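Prureck: dados de consumo doméstico de água
README do conjunto, revisão de fevereiro
Por Imani Okafor
12 partilhas · 3 comentários

Este sítio utiliza cookies para medir visitas. Ao continuar, aceita a nossa política de privacidade.

# Prureck

Leituras de contador de água de 466 habitações, recolhidas na zona de Bultlow. Cada linha é uma leitura. O ficheiro principal chama-se leituras.csv e há um segundo, casas.csv, com o pouco que sabemos de cada habitação.

Convém baixar as expectativas antes de descarregar. O Prureck tem sido citado como prova de que as pessoas gastam menos água quando recebem um aviso mensal. Os dados não chegam para dizer isso, e quem os juntou (eu e o Dennis Rugemalira) nunca o disse.

## Colunas

- id_casa: número interno, sem relação com a morada
- hora: hora local da leitura, arredondada aos 10 minutos
- litros: valor acumulado do contador
- origem: "auto" ou "manual"
- aviso: 1 se a casa recebia o aviso mensal, 0 se não
- divisao: divisão a que o morador atribuiu o consumo, quando a atribuiu

A coluna divisao foi ideia do fornecedor dos contadores, a Narkus. Eu era contra e continuo contra. Pede-se a alguém que diga, de memória, se abriu a torneira na cozinha ou na casa de banho, e depois trata-se a resposta como medição.

## Limitações conhecidas

As leituras manuais têm erros de transcrição. Corrigimos os evidentes, por exemplo um contador que andava para trás, e deixámos os restantes como estavam.

As casas com aviso não foram sorteadas. Inscreveram-se. Quem se inscreve para receber avisos sobre água já pensa em água, e comparar esse grupo com o outro diz pouco sobre o aviso. 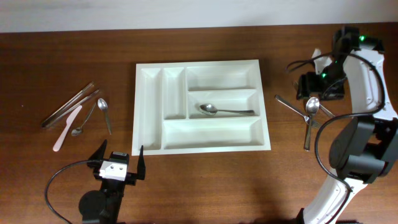
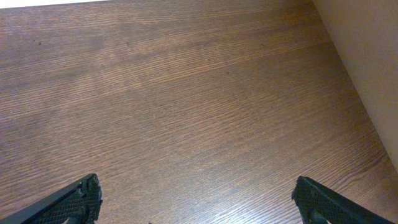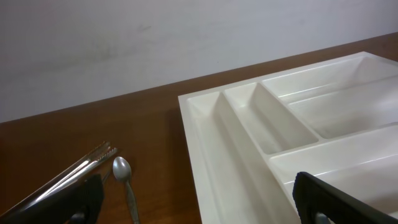
O problema maior está nas categorias de uso. O questionário trazia "lavagem de loiça", "preparação de alimentos", "higiene", "limpeza" e "outros", e cada consumo tinha de caber numa delas. Faz lembrar o tabuleiro de talheres branco, com as divisórias já moldadas: a colher fica num dos compartimentos porque eles existem, e ninguém pergunta se a gaveta devia estar organizada de outra maneira. Lavar uma alface e, com a mesma água, passar um prato é loiça ou alimentos? Vimos as duas respostas na mesma casa. A categoria "outros" acabou por receber tudo o que dava trabalho classificar e não aconselho que se calcule nada com ela.

O Dennis discorda em parte. Acha que, somando loiça e alimentos, se obtém um total de cozinha utilizável. Talvez. Ainda não vi uma validação que me convença.

## Versões

A versão 2 retira 20 habitações cujo contador foi substituído a meio da recolha; as 466 são as que ficaram. Resultados publicados com a versão anterior devem ser refeitos, embora duvide que alguém o faça.

O modelo de preenchimento de falhas, Hubáček, deixou de ser distribuído com os dados. Produzia curvas muito bonitas e inventava banhos de madrugada em casas vazias.

## Utilização

Serve para testar código de leitura de séries irregulares, para ensinar limpeza de dados e para estudar como as pessoas respondem a questionários sobre consumo. Para estimar poupança ou fixar tarifas, procurem outra fonte.

Erros e correções: abrir um pedido no repositório, indicando id_casa e hora. Pedidos para incluir moradas são fechados sem resposta.

Receba as novidades do projeto por correio eletrónico. Subscrever a newsletter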